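Snack packaging

Snack packaging is the wrapping used to hold and sell small portions of ready-to-eat food such as chips, crackers, candy and dried fruit. Most of it is made from thin plastic film, often in several layers.

History

Early snack foods were sold loose from barrels, tins or glass cases and handed over in paper bags. Waxed paper bags kept the contents crisp for longer, and cellophane later let buyers see what they were getting. Plastic films took over much of the market in the second half of the 20th century.

Materials

A common wrapper has an outer printed layer, a middle layer that blocks air or moisture, and an inner layer that melts under heat to form a seal. Some films are coated with a very thin layer of aluminum. Clear sections are left unprinted when the maker wants the food to show.

Labeling

Rules differ by country. Labels usually list the ingredients, net weight, maker and storage advice, along with a nutrition table. In many countries the values are given per 100 grams, in others per serving - some labels carry both.

Disposal

Layered films are hard to recycle, as the layers are difficult to separate. Most used wrappers go to landfill or are burned. 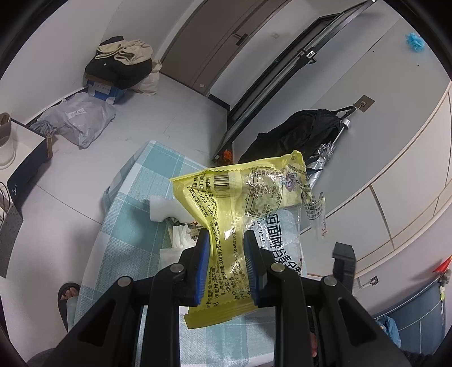

Snack wrapper with Chinese text, a barcode and a nutrition table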